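A Day at the Pesonen Wool Mill

May 2018

I have wanted to see the Pesonen mill for years, ever since I bought one of their gray blankets at a craft fair and then spent the drive home with it on my lap. They open to the public twice a year, once in spring and once in December, and this time I finally got my act together and booked. It's 195 miles from my front door to Darnby, so I left in the dark with a thermos and two egg sandwiches and got there just as they were unlocking the gate.

Getting in

Park in the lower lot if you can. The upper one fills up fast and it's gravel, with a steep walk down that I wouldn't want to do in the rain. Tickets are checked at a folding table outside the old dye house, and you get a paper wristband and a map. The map is upside down compared with the way you come in (north is at the bottom!), so I went the wrong way right off and ended up at the boiler, where a very patient man told me all about the boiler. No regrets there. They ran on coal until the fifties and you can still see the chute.

They let in 700 people over the whole day, in timed groups. My group was small and chatty. One couple had brought a fleece from their own sheep in a pillowcase and were hoping somebody would look at it.

The sorting floor

You start at the top of the building, where the fleeces come in. The smell hits you on the stairs, warm and greasy and a bit like a barn, and I loved it. Two sorters were working at a slatted table, pulling each fleece apart by hand and tossing the pieces into bins by feel. The shoulder wool goes one way, the coarse britch another. I got to try and I was terrible at it. The sorter took my handful, rubbed it between two fingers and moved nearly all of it to a different bin.

From there it gets washed in a long row of troughs with rakes that push it slowly along. You can't get close to that part, but there's a window, and I stood at it until my group had gone on without me.

Carding, and the noise

Bring ear plugs. They hand out foam ones, but mine kept falling out. The carding machine is a Horkulov, painted dark green, and it takes up the whole length of the second floor. Wool goes in at one end in clumps and comes out at the other as a web so thin you can see your hand through it. A guide held a piece up against the window and everyone went quiet, or we may have, it was hard to tell over the machine.

Some of that web gets split and rubbed into soft ropes for spinning. The rest is layered up into batting, and I hadn't known before I came that bedding keeps this place going in slow years. Blankets sell in the fall, batting sells all year long. The guide had plenty to say about quilting too, mostly why the stitching is spaced the way it is: too wide and the filling shifts around, too close and you lose the puffiness you paid for. The rounded, cloud-like patterns are my favorite of the ones used on mattress tops.

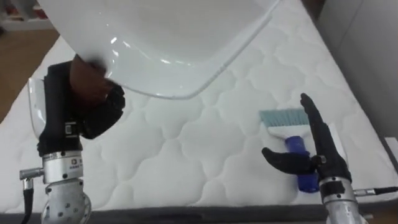
The weaving shed

The weaving shed is across the yard and it was the best part of the day for me. There are 40 looms in there, though only one row was running. The oldest ones are shuttle looms and they shake the floor so hard that my coffee had rings in it. A weaver was fixing a broken warp thread while we watched. She found the end, tied it, threaded it back through and had the loom going again before I had worked out which thread she was holding.

They were weaving a blue and cream check for a hotel order. I asked if there were any seconds of it in the shop and was told to come back in December, so guess what I'll be doing in December.

After weaving, the cloth goes down to be washed again, then brushed with wire rollers to raise the nap. We got to feel a piece before and after. Before, it's like a feed sack. After, it's my blanket!

Lunch

Trotero is the café in the old office, right by the weighbridge. It's tiny and the line went out the door by noon, so go early or go late. I had leek soup and a cheese scone as big as my fist. The walls are covered with wage books and pattern cards, and there was a talk in the back at one o'clock on caring for wool and bedding at home. The short version is to air everything more and wash everything less. Quilted white covers got their own section, and the advice was to vacuum along the seams with the brush tool and keep water away from the filling. 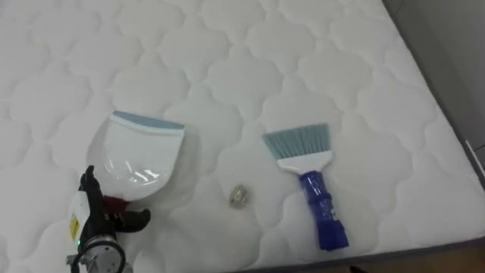
The shop

I had set myself a limit and I went over it. Yarn is sold by weight from big open boxes, and the remnants table is where the real finds are. Pieces go out every hour or so and people hover. I came away with two skeins of undyed brown, a bag of batting for a cushion project and a cot blanket with one slightly wavy edge that I had to go looking for.

They also take orders for custom batting. There's a sample book with different thicknesses you can squeeze, plus a ring of stitching patterns for finished covers, from plain diamonds to scallops.

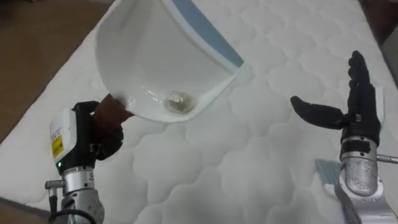
I spent a good while going back and forth on thickness for the cushions and went with the middle one. The woman at the counter wrote it all down on a card with a pencil, and I was glad to see the card go into a wooden drawer with what must be 1000 others. Delivery takes three weeks.

If you're thinking of going

Book ahead, wear flat shoes (the stairs are open metal grating), and allow the whole day. The yard has a water tap and plenty of benches. Strollers won't get past the ground floor, but the weaving shed is level all the way through. Dogs have to stay outside.

I left at closing and stopped at the river bridge on the way out to eat my second egg sandwich. You can hear the looms from there, if the wind is right. The couple with the pillowcase were on the next bench, and their fleece had been graded as good enough for knitting yarn. They were thrilled, and so was I.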